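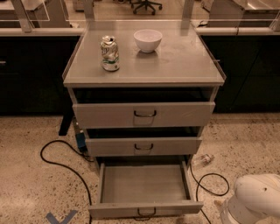
Unit 3: Storage at the Workbench

Shared Workspace Basics - Course Handout
Instructor: Tonantzin Quintero

Welcome back! Last week was all counters and sinks, and now we get to drawers, my favorite part of the course. A three-drawer cabinet looks like the dullest thing in a room until you have to share one with a dozen people, and then every small decision about it starts to matter.

Reading for this unit: the Trotden booklet, sections on base cabinets and on mobile storage. Bring your sketches from Unit 2.

Fixed runs and gap units

A fixed run is a line of lower cabinets under one continuous countertop. It's strong, it gives you a long work surface, and once it's in you live with it. Between two runs you often get a gap, and a gap is a wonderful thing to have. You can leave it open for a stool or a trash can, or you can put a separate drawer unit there, like the light gray one between the black cabinets at the top of this handout.

What a separate unit gives you:
- a second small surface, good for setting things down while you work at the counter
- drawers you can assign to one job or one group
- a color that doesn't match the run, so people can find it fast ("the gray one" is a perfectly good label!)

Metal tops with a raised rim deserve a special mention. The rim stops a pencil or a screw from rolling off, and I love it for that. It also holds crumbs and spills in, so you have to wipe right into the corners. Smudges show up on a smooth gray finish, too. A damp cloth first, then a dry one.

The top is a parking spot

Look at any low surface in a shared room and you'll find a drink can or a bowl on it. We all do it. The surface is at a handy height, your hands are full, and down it goes. A crushed soda can and an empty white bowl are easy cases, and they make a great first exercise: each one has an obvious home (recycling, dish shelf) and neither takes more than a few seconds to deal with.

Harder cases are the things with no home yet. Hanane El Khatib's group last term kept finding the same roll of tape on top of their unit, week after week, and they finally gave it the top drawer. Problem solved - and the tape had been telling them where it wanted to live all along.

Assigning the drawers

Work from how often you reach for something.

Top drawer: daily tools, pens, tape, scissors. You should be able to see everything without digging.
Middle drawer: weekly items, spare cloths, gloves, chargers.
Bottom drawer: heavy or bulky things. You'll be bending for it anyway, and weight down low keeps the unit steady.

Start from empty. Pull a drawer all the way out and look at the side walls and the back wall before you put in a single thing. A low back wall means tall items can tip over behind, so lay them flat.

Open one loaded drawer at a time. Several open together can pull a freestanding unit forward, and even an empty drawer left out at shin level will find somebody's shin. Push them fully shut, including the ones that are only out a little.

In class on Tuesday

Work in pairs. Each pair gets one drawer unit and 2 mixed bins of supplies.
1. Clear and wipe the top.
2. Empty all the drawers and wipe those as well.
3. Sort the supplies by how often you'd use them.
4. Load from the bottom up, then label the fronts above the handles.
5. Swap units with another pair and find five items they call out.

Macario Ocampo will bring the label tape. Please hand in your drawer plan before you leave, with both names on it.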